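Asunto: Re: [lista-crm] Migración a Tirkora, ¿alguien con experiencia?
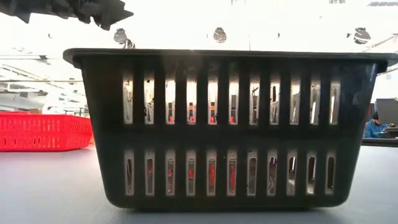 Foto: archivo de Ploltum

3 de julio de 2020

Hola a todos:

Contesto a lo de abajo, que me pilla de lleno. Nosotros pasamos a Tirkora en octubre, viniendo de Skulta, y mi consejo es que no firméis nada sin pedir antes una prueba con vuestros propios datos (¡los suyos de demostración van siempre como la seda!). Teníamos 602 cuentas de cliente y el importador nos duplicó 45, casi todas por culpa de las tildes. Las arreglé a mano en una tarde, con mucho café.

El soporte, bien, aunque tardan hasta 32 horas en contestar si no pagas el plan alto. Lo que sí me ha gustado es el módulo de ofertas: los comerciales lo usan sin que yo tenga que perseguirlos, y eso con Skulta no lo vi nunca.

Si queréis os paso la plantilla de campos que usamos, escribidme en privado.

Un saludo desde Ploltum

> Buenas, en la oficina estamos pensando en cambiar de CRM y nos han
> ofrecido Tirkora. ¿Alguien ha hecho la migración desde Skulta? Me
> preocupan sobre todo los contactos repetidos y el soporte.
> Gracias de antemano.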